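Keeping the sorting cell running

We use cookies to remember your preferences. Accept | Manage

I've had a few emails asking how I look after the two-arm cell, so I'm writing down the routine as it stands. It was December when I last changed anything big, and it has been steady enough since then that I don't expect to rewrite this soon.

The cell is two arms on one body, a table in front, and the block bins. The job I use for checking it is sorting colored blocks. I tried cups and foam shapes before that, but the blocks show a badly set finger sooner than anything else I own.

I start with the fingers. Each housing has small screws that back out over time. I used to tighten them when I heard a rattle. Now I check them after every 140 cycles whether they rattle or not. Use a hand driver. I stripped one with a power driver at the old place in Sosancombe and spent an evening getting it out.

Then I run each gripper open and closed from the console, with nothing between the fingers. Both tips should meet along the whole length. If one side touches first, I loosen that finger, close the gripper gently, and tighten it again while it's closed. The left one has needed this twice. The right one never has.

The bins took longer to get right than the fingers did. They used to creep apart when an arm brushed one, and after an hour the drop positions were off. I ordered a rack from Haddad to hold them, but it was too tall and the forearm hit it on the way over. I sent it back. Tape does the job. I replace it when the ends start to lift.

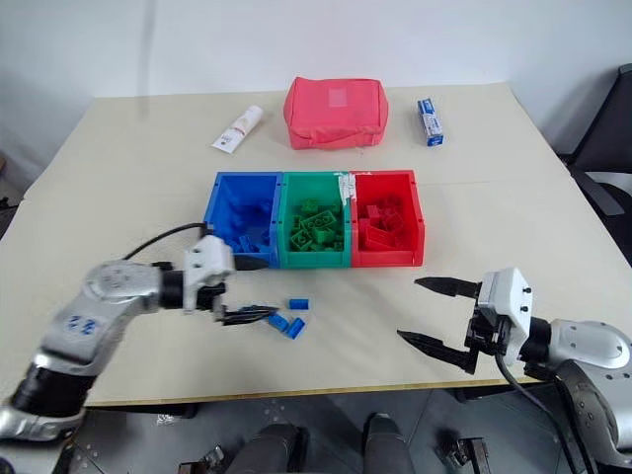

Checking the left fingers on the blue blocks. The tape is on the back rim, between green and red.

Cables are the part I worry about most. They need slack for the wrist to turn, and any slack will find something to catch on. I move each arm by hand to the far corners of its reach and watch the loop the whole way. If it goes tight anywhere, I let out a little more at the last clip. If it hangs low enough to drag a block, I take some back. I went through one cable at 1137 cycles because I had clipped it too close to the joint. The replacement is at 2394 and the jacket still looks fine.

For the pick check I put a few blocks on the table in front of their bin and step through the moves at low speed. I stop just before the fingers close and look at the gap on both sides. If it's uneven, I fix the position in Felter (the script I use for stored poses) and step through again. I don't touch the speed setting until it has picked cleanly 17 times in a row.

Last is cleaning. A dry cloth on the fingers, a damp one on the table. I stopped using spray cleaner because it left a film and the blocks slid when the fingers pushed them.

The whole thing takes about 40 minutes if nothing needs adjusting. The log sheet I fill in is on the Flulter page, under downloads. It's plain text, so change whatever you like. I still need to add a column for cable length.

Share this post (6)
3 comments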